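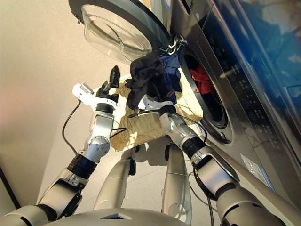
A red garment in the drum, door open.

Shared laundry room: what changes in October

The shared laundry room at Girnon Court moves to a booking system in October. Residents voted for it at the summer meeting, after a year in which most of the complaints reaching the office were to do with washing left in machines. The main points are set out below, and a printed copy will go up by the lifts.

Slots will be two hours long and can be booked up to 12 days ahead. Each flat can hold 3 bookings at any one time. Once you have used one, you can make another. The first slot starts at 7 in the morning and the last one ends at 9 in the evening, as now. The room is locked overnight and the flats above it have asked for that to stay.

Booking is done on the Jevus page that residents already use to report repairs. Anyone who would prefer paper can write their flat number in the book at the front desk, and Josefien Declercq will copy the entries across every morning. Please write clearly. If two people want the same slot, the earlier entry stands.

If you are more than 16 minutes late, your slot is open to whoever is waiting. This was the part of the plan that took longest to agree. The first draft said 25 minutes, which people on the early slots thought was too long, and a few wanted no allowance at all.

Washing that is still in a machine when the next person arrives may be taken out and put in a basket. It should not be put on the floor or on top of a dryer. Please don't go through pockets or sort other people's clothes.
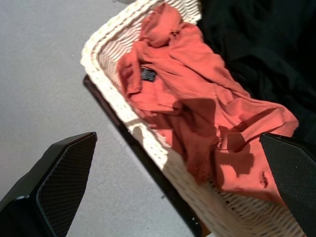

Hok-lam Tseng wrote in to say that two hours is fine for a wash but too short for a wash and a dry, and asked whether the dryers could be left out of the booking altogether. They will be. Dryers stay first come, first served until the new year, and we will look at it again then.

Charges are not going up. Payment cards bought before the change will still work, and the machine in the entrance hall will still sell them. Hollik, who service the washers, have asked us to remind everyone to use less powder. A build-up in the drawers was behind both of the spring call-outs. Half the amount on the packet is enough for a normal load in this area, where the water is soft.
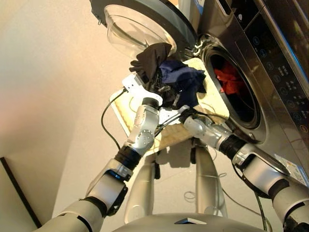

Dark clothes and a light-coloured basket at the washer.

Duvets and heavy rugs should go to Pathirana on the corner, who have larger machines and open until 8. They do a small discount if you give your flat number.

Questions about bookings go to Chin-lung Tai at the office. Lost socks are in the box under the noticeboard and will be cleared out at the end of the month.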